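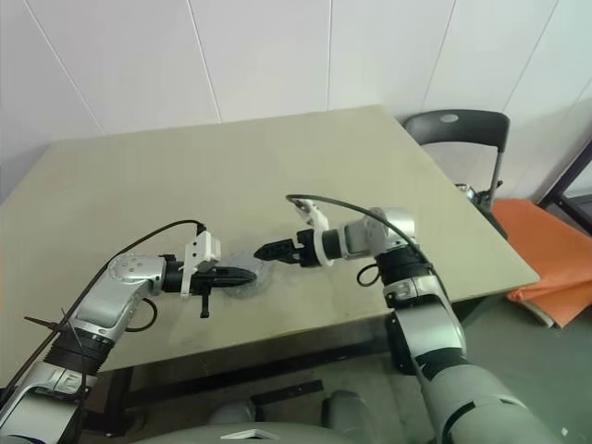 Such dir was anderes, solange du noch die Wahl hast – das war der erste Satz, den ich zu dem Thema im Pausenraum gehört hab. Hilft mir nur nicht weiter.

**folie_und_faden** fragt:

Kurz zur Lage. Arbeite bei Jumham in der Verpackung, Standort Sekska, wir sind 54 Leute in der Halle. Jetzt kommen zweiarmige Roboter von Angelovski an die Tische, für durchsichtige Teile, also genau das was ich seit Jahren mache. Greifen, drehen, ablegen. Von den Handplätzen sollen 18 umgestellt werden. Es heißt keiner fliegt, man wird "Anlagenbetreuer". Schulung 40 Stunden, davon die Hälfte angeblich am PC zuhause??

Meine Fragen:

- muss ich die neue Stelle annehmen oder kann ich auf meinem alten Platz bleiben
- zählt die Schulung als Arbeitszeit, auch der Teil zuhause
- mehr Geld? Im Schreiben steht dazu nix
- die Dinger haben Kameras am Handgelenk. Wer kriegt die Bilder, und bin ich da mit drauf wenn ich daneben steh?

Unterschreiben soll ich bis Ende November. Betriebsrat gibts, aber der ist grad schwer zu erreichen. Danke schonmal, muss gleich wieder rein. 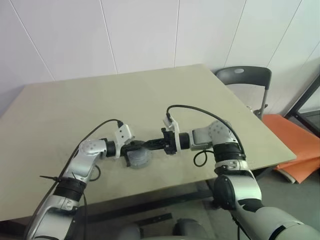

**drehkreuz77**

Unterschreib erstmal gar nichts. Steht im Arbeitsvertrag "Verpackung" oder "Produktionshelfer"? Davon hängt viel ab. Bei allgemeiner Tätigkeit darf der AG dich innerhalb gewisser Grenzen umsetzen, bei enger Beschreibung braucht er eher deine Zustimmung. Einen Anspruch auf genau den alten Tisch hast du meistens nicht.

Schulung die der Chef anordnet ist normalerweise Arbeitszeit, auch am PC daheim. Stunden aufschreiben, mit Uhrzeit. Und lass dir schriftlich geben, dass das so läuft.

Kameras: da hat der Betriebsrat in der Regel mitzureden, sobald man damit Verhalten oder Leistung überwachen kann. Frag nach einer Betriebsvereinbarung. Wenns keine gibt, BR schriftlich anschreiben, nicht auf dem Flur. Ist keine Rechtsberatung, Gewerkschaft fragen falls du drin bist.

**halle_drei**

war bei uns genauso, nur mit Drunder als Software. ist halb so wild

**nachtlicht**

Halb so wild find ich nicht. Hab den Wechsel hinter mir, andere Firma. Körperlich besser, Schulter ist ruhiger. Aber du stehst mehr rum und wartest bis was klemmt, und dann muss es schnell gehen. Reden am Tisch fällt weg, weil jeder seine eigene Anlage hat. Das hat mir am meisten gefehlt.

Geld: bei uns erst nach Antrag eine Stufe höher. Von alleine kam nix. Schreib dir auf was du jetzt machst und was du nachher machst – Störungen beheben, Greifer wechseln, Protokoll führen – und geh damit zur Eingruppierung. Und frag wer die anderen einlernt. Am Ende war ich das, neben der normalen Arbiet.

**folie_und_faden**

Danke euch. Im Vertrag steht "Helfer Verpackung und Versand", also wohl dehnbar. Mail an den BR ist raus, meld mich wenn was kommt.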